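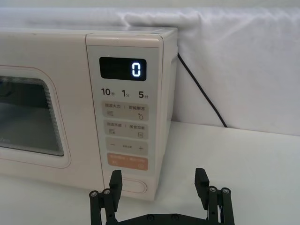
The kitchen appliance set at Kustlow now stands at 533 recorded examples, and those of us who teleoperate the arm have developed firm opinions about microwaves. A fridge door is forgiving. You hook it somewhere near the edge, you pull, and it opens. A microwave wants one thing pressed, in one place, at a sensible angle, and then it wants you out of the way of the door. The cream one has its release at the very bottom of the control panel, a long oval set just above the base, so the gripper has to come in low with its fingertips close to the table. Go in too high and you are on the peach button, which is a different example altogether and has to be labelled as such by whoever drew the short straw that week.

Of the 533, we have thrown out 46. Most of those went because the operator paused too long before touching anything. A person having a think looks, to a learning system, exactly like an instruction to hover, and the Plurer model we trained in January had picked this up beautifully. It would glide to the appliance, stop, and wait with great dignity for an idea. The rule now is that you do your thinking with the recording off. If you lose your nerve halfway through, finish the press anyway and mark it as slow.

We have also been asked why the labels are left as they came. The panel gives its shortcuts as 10秒, 1分 and 5分, and a visitor from Texier wondered whether English stickers would help. They would help the visitor. The arm has no opinion on either language, and the written task that goes with each example already says what is to be pressed. We would sooner spend the afternoon on different starting positions, where we are still badly short: 262 of the examples we kept begin from nearly the same spot on the right, which is comfortable for the operator and dull for everyone else.

Plolberg has agreed to lend us 2 more microwaves, one of them with a pull handle and no release button at all. Operators who want a turn should put their names on the sheet by the door and bring their own tea. Please do not warm it up in the cream one between recordings, however convenient it looks. It has to read 0 when we start.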